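Open Day at the Brindow Home Robotics Laboratory: Frequently Asked Questions 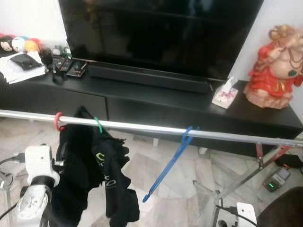
The garment task in the living room area: a black garment on the drying rack, with the two robotic grippers in front.

The Brindow Home Robotics Laboratory will open its doors to the public on Friday, December 6, 2019. The answers given on this page apply to general visitors. Schools and other groups should read the section on group visits before applying.

What will visitors see?
The main demonstration is garment handling with a two-armed robot, carried out in a furnished living room. The task uses an ordinary drying rack and plastic hangers. A second demonstration, on sorting kitchen items, is given in the Kelska Room on the same floor.

How long does a demonstration last?
Each session lasts 31 minutes, including time for questions. Garment handling is slow work, and a single item may take up most of a session. Staff may stop the arms at any point and begin the task again.

Does the robot work by itself?
In part. During the first half of each session an operator guides both arms. In the second half the robot attempts the same task under its own control. The presenter will announce the change.

Why is the room furnished like a home?
The laboratory studies household work, and a bare test bench does not present the same difficulties. The television, the cabinet and the small items on it remain in place during sessions. Visitors are asked not to move or handle them.

Is admission free?
Yes. A ticket is nevertheless required for each person, including infants. Tickets may be reserved through the Vusuvell booking page or by telephone. Each household may reserve up to four tickets.

How many people are admitted?
A total of 151 tickets will be issued for the day. Reserved tickets not collected 10 minutes before the session will be given to persons waiting at the front desk.

May children attend?
Children are welcome when accompanied by an adult. All visitors must remain behind the yellow floor line while the arms are powered.

May I take photographs?
Photography without flash is permitted in both rooms. Tripods are not permitted. Filming for broadcast or publication requires written approval in advance.

Is the building accessible?
The entrance on Annan Street is step-free, and an elevator serves the demonstration floor. Seating is available on request. Parking is limited to roughly 100 spaces, shared with neighboring offices.

Can a school or group arrange a separate visit?
Group visits resume after the open day and must be requested in writing. Groups that applied in September have already received a reply and do not need to apply again.

What if a demonstration is canceled?
Ticket holders will be notified by e-mail and offered a place in a later session where one is available.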